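Dunonine hand gripper kit, for home and shared workshop builds

The Dunonine is a hand-held gripper you put together yourself, at the kitchen table or down at your local workshop, and then use to show a robot arm how a job is done. We started selling it as a bag of parts and a drawing, and it has grown a good deal since then - mostly thanks to people writing in with their own fixes, bless them! The kit comes with the body shells, the jaw pads, the marker tags and a packet of 89 screws, which does include a few spares for the ones that roll under the fridge. Take your time over the pads, as they want to meet evenly down the middle before you tighten anything.
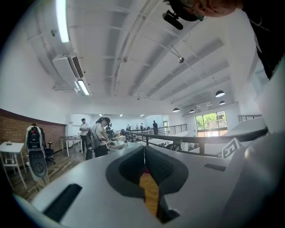 Phyllis Blackburn wrote to say that her pads sat crooked until she slackened both sides and began again from the top, and that she'd allow a whole evening for it.

An evening is fair, I think. Most people finish in around 8 hours all told, and the Inlow stand can be added at any point (it's sold separately, and it does save you laying the thing down on its jaws between goes).
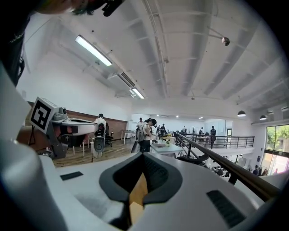
White body, with a second gripper on its stand.

Tags go on last of all. Press them down flat, leave them overnight and try not to fiddle. If you're building a pair, the Dukside set has two of everything and works out a bit cheaper, and you're welcome to mix colours. For first practice pick something light and forgiving - a cardboard box does very nicely. 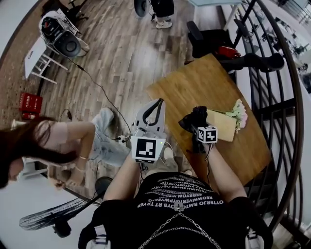

Could the Dukside set be had with longer cables, asks Junhao Dai, as the standard ones pull at the elbow on a wide reach? Yes, they can. Put "long cables" in the order notes and we'll swap them over at no charge. Orders go out every Tuesday.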